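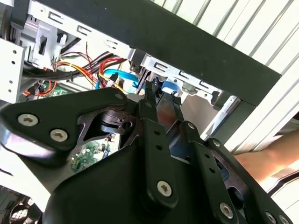

Chapter 5
Repair, Reuse and the Life of Office Equipment

In this chapter you will learn
how a company decides between repairing and replacing a piece of equipment
what is meant by useful life, book value and downtime
why the cheapest decision on paper is sometimes expensive in practice

Key terms: asset register, useful life, book value, downtime, spare part, write-off

5.1 A decision at Hevness

In June, Nataša Kos began her work as office manager at Hevness, a company which prepares customs documents for small exporters. In her first week she asked for a list of the desktop computers in the building. There were 65 on the list. The list gave the date of purchase and the price for each of them, but it did not say which of them were in daily use, which had been repaired, and which were only standing under a desk with the power switched off.

Such a list is called an asset register. Many companies keep it only for the accountant, who needs it once a year. Ms. Kos wanted to use it for a different purpose. Two of the machines in the invoice department had stopped working in the same month, and her colleague Reda Mahrous, who was responsible for purchasing, had already asked the supplier Lozano for the price of new ones. The technician, Amerley Amoah, did not agree with him. She believed that both machines needed only a new power supply, and that this part could be ordered from Bukero at a small fraction of the price of a computer.

Who was right? We will return to this question at the end of the chapter. First we have to look at what each of them was counting.

5.2 Three ways to see the same machine

For the accountant, a computer is a sum of money which becomes smaller every year. If the company expects to use it for five years, then one fifth of the price is usually taken off each year, and the amount which remains is the book value. At the end of this period the book value is zero. This does not mean that the machine is broken. It means only that its cost has been fully divided among the years in which it was expected to serve.

For the technician, a computer is a group of parts which grow old at different speeds. A fan or a hard disk has moving parts and wears out by friction. A power supply suffers from heat and dust. The metal case can outlive everything that is fixed inside it. When a technician opens the case, the question is which part has failed, and whether a spare part of the right size can still be bought.

For the person who sits in front of it, a computer is working time. If the machine is away for two days, somebody's work is late by two days, or it is done by a colleague who has her own work to do. This loss is called downtime. It seldom appears on any bill, and for this reason it is easily forgotten.

A good decision takes all three views into account. In practice the first is the strongest, because it arrives already in numbers.

5.3 The cost of a repair

The price of the spare part is only the beginning. To it we must add the hours of the technician, the delivery, the downtime, and the chance that another part will fail soon after. Elikem Kyei, who managed repairs at the furniture maker Musow before he became a teacher, used to ask his students to write these costs on one sheet of paper, and the costs of a replacement on another. The second sheet was often longer than they expected. A new computer has to be unpacked and connected, the programs have to be installed, and the old files have to be moved. The old machine has to be emptied of private data and taken to a place where it can be recycled - and this also costs something.

There are companies which follow a simple rule: if a repair costs more than half the price of a new machine, they replace it. The rule is easy to remember and it saves discussion. Its weakness is that it does not ask how long the repaired machine will last.

Before you read on

Choose one piece of equipment in your school or workplace. Find out when it was bought, and try to learn whether it was ever repaired. Write down who gave you the information, and whether there was any written record of it. Keep your notes, as you will need them for the exercise in section 5.6.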